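29 Jan 2023

# Visit to the Brurnolau open day

I went to the open day at Brurnolau with one question from my sister, who runs a small guest house and does all her own washing up: can she buy a machine yet that clears the table? The short answer is no. The longer one took up most of an afternoon.

Entry was free, but you had to book a slot. Mine was at 2, and the group was 8 people, mostly retired engineers and one couple with a pushchair. We were given a badge and a map, and the map was out of date, so we saw the workshop before the talk.

The workshop is where Botevora tests its floor machines. These are meant for shops. One of them, called Bonus, moves stock cages from the back door to the aisle. It did this twice while we watched, slowly, and stopped when the pushchair came near it. Our guide, Miklós Vörös, said stopping was the part they had spent the most time on. It cannot take anything off the cage. A member of staff still has to do that, and he was quite open that unloading and shelf filling are most of the job.

Next door was a towel folder called Tan. It folded hand towels well and bath towels badly. It needs each towel laid flat first, and by the time you have laid a bath towel flat you might as well fold it. My sister would say the same in stronger words.

The talk was by Rostyslav Pylypenko, who looks after the household side. He had one slide with a figure on it: in October they ran 292 attempts at putting a cup away, using different cups and different starting places. He would not give one score for the lot. Plain mugs set down in the open went well. Anything thin, shiny or see-through went worse, and anything pushed up against something else was worst of all. Someone asked about wet dishes and he said they had not started on those.

After the talk we went through to the kitchen tables, which I had mainly come for.
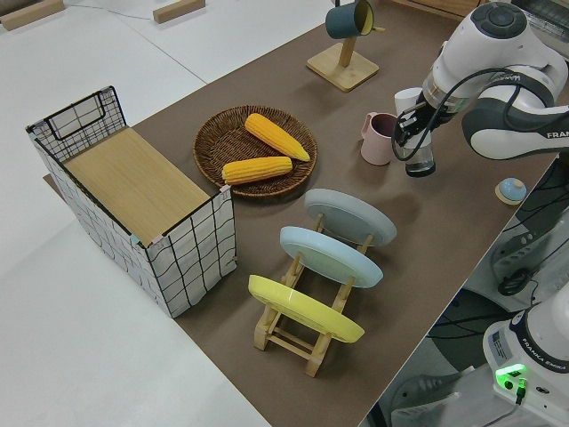 My sister's real trouble is the end of breakfast, when seven guests leave everything where it is and she has twenty minutes before the next job. A dishwasher does the washing. What she wants is the picking up and putting back, and every item wants handling in its own way. On this table the plates stand on edge in a wooden rack, one mug hangs from a peg on a stand, and the arm has a clear glass in its two-finger gripper, so that is three sorts of holding already before you get to cutlery. I asked Rostyslav which he would trust it with unattended. He said the mug, on a good day.

Tea was in the canteen, with a decent fruit loaf. Parking is at the rear and fills up early. The bus stop is nearer than the map makes out, on the same side as the main gate.

I rang my sister from the bus and told her to keep her Saturday girl on.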